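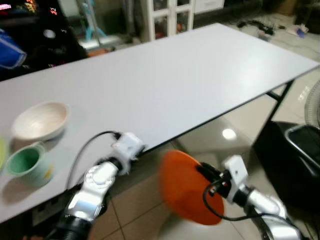
Removing tea stains from the inside of glazed cups

Mitiku Alemayehu
Posted Jun 4, 2020

I have a set of glazed stoneware cups with a brown film on the inside. The film is heaviest in a ring near the top and does not come off with dish soap and a sponge. The tap water here is hard. I descale the kettle every 30 days and the stain still returns. I have tried white vinegar, left in overnight, with little change. Is there a method that will not dull the glaze? I would also like to know if bleach is safe on the painted ones.

Ebise Endale

The film is tannin bound up with minerals from the water. Vinegar dissolves the mineral part but does little to the color, so what you saw is normal. Use an oxygen cleaner, the powder kind sold for laundry whites (sodium percarbonate).

Put a level teaspoon in the cup, fill it with hot water to just over the stain line, and leave it for 30 minutes. Stir once halfway through. Pour out, wipe with a soft cloth, wash with dish soap and rinse well. A thick film may need 2 rounds. Do not cover the cup while the powder is working, as it gives off gas.

Keep chlorine bleach away from the painted cups. If the decoration sits on top of the glaze, it can fade. Run a fingernail over it: if you feel an edge, treat it as overglaze and keep the solution on the inside only. Never mix bleach with vinegar.

Florin Preda

baking soda and a damp cloth. works fine, takes a minute

Gebremedhin Adugna

Baking soda works on a light film. On an old one you will be rubbing for a long time.

One thing to add to Ebise's answer. If the stain comes back within days, check the glaze under a strong light. Fine crack lines (crazing) hold tea below the surface, and no scrubbing reaches it. Steel wool and scouring powder make this worse by scratching the glaze, and the scratches then stain too. Rinsing the cup right after use slows the buildup more than any cleaner I have tried. Filtered water in the kettle also helps where the supply is hard.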